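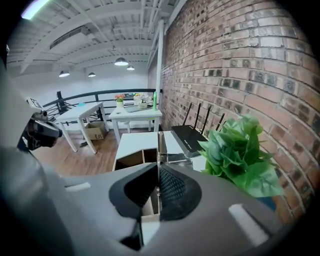 brickloft_dale
Two months into the gripper work at Vachon and I still look forward to my shift! We used to do all the table resets by hand on the event floor. Now half the crew records the moves with the hand-held grippers and the arms at Janddale learn from them. I never thought tidying a white table with a flower pot and a tray on it would count as skilled work, but it does - you notice how you reach for things. We logged 1,279 runs in June.

ukov_nights
Glad you like it. At Ukov they cut our reset crew from 11 to 8 once the arms came in. How's that fun?

brickloft_dale
Fair question. We lost no one so far, and Lorne Wong got moved up to training lead, which he loves (he used to stack chairs with me).

pallet_jo
"So far" is doing a lot there. Get it in writing.

ukov_nights
^ this. Also, how are your wrists? Mine were sore after 90 minutes.

brickloft_dale
Sore the first week, yeah! We swap every half hour now and it's way better. I'll ask about the writing part.

pallet_jo
Please do, and post what they say.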